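# Folding towels for the arm: tips from the workshop

Notes for anyone taking a turn at the folding station. Most of this was learned over our first 200 recordings with the Prindus arms, and a few points will save you a wasted morning.
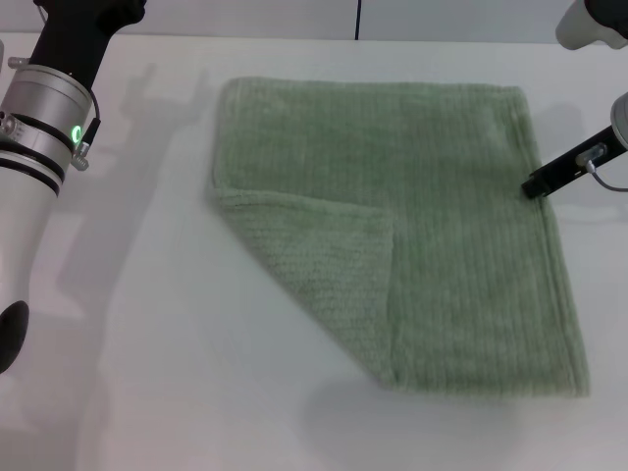

Start with one kind of towel and stay with it. We began with a mixed bag from the linen closet and the early examples were a mess – thick ones, thin ones, two with fringe. Terry cloth is a good first choice. The loops give the fingers something to hold, and the two faces can look different enough that you can tell at a glance which side is up.

**Before you record**

- Wash new towels twice, without fabric softener. Softener leaves a coating that makes the cloth slide.
- Snip off tags and loose threads.
- Shake the towel out and lay it down by hand. Don't iron it. The model needs to see ordinary wrinkles.
- Wipe the table with a damp cloth and let it dry. Lint builds up faster than you'd think.
- Move the starting position a little each time. A few inches left, a few inches toward you, a slight turn. If every towel starts in the same spot, the arm learns the spot and not the towel.

**Driving the arms**

Go slower than you would with your own hands, but don't stop and think in the middle of a fold. A long pause gets learned like anything else. Plan the whole fold first, then do it in one go.

Pinch the hem, not the flat of the cloth. The hem is thicker and stands up a bit, so the finger can get under it. If you miss the pinch, back off an inch and try again. Keep that recording. Eirlys Penry ran the same fold with and without the missed grabs left in, and the version with them recovered from its own mistakes far more often.

Keep the arm you aren't using well clear of the cloth. Resting it on a corner as a paperweight works, but then the model wants to do it every time.

Corners that curl under are the usual trouble. Lift a little higher than feels needed and set the edge down ahead of the crease – dragging it across just bunches everything up.

**What to keep and what to throw out**

Keep crooked folds if you went on to straighten them. Throw out anything where you bumped the table, changed your mind about which way to fold, or reached in with your own hand. Mark these as you go. Sorting them out later from the Cedell drive takes an evening.

Record in sets of 5, then get up. By the end of a long stretch people cut corners without noticing, and it shows in the files. After 4 sets, hand the controls to someone else. Different people fold differently and the model is better for it.

**Labels**

Write down the towel color, the type of fold and your initials. "Half, then half again" is fine. Don't write "normal fold." Morris and I meant different things by that for most of January, and we had to go back through the lot.

**Care of the grippers**

Terry sheds. Brush the fingers with a dry toothbrush at the end of the day and check that no thread has wound itself into the joint. Tie back the cables with soft wrap and leave enough slack for a full turn of the wrist.

Spare wrap is in the second drawer, under the dishcloths. The dishcloths are for the next round, so please don't dry mugs with them.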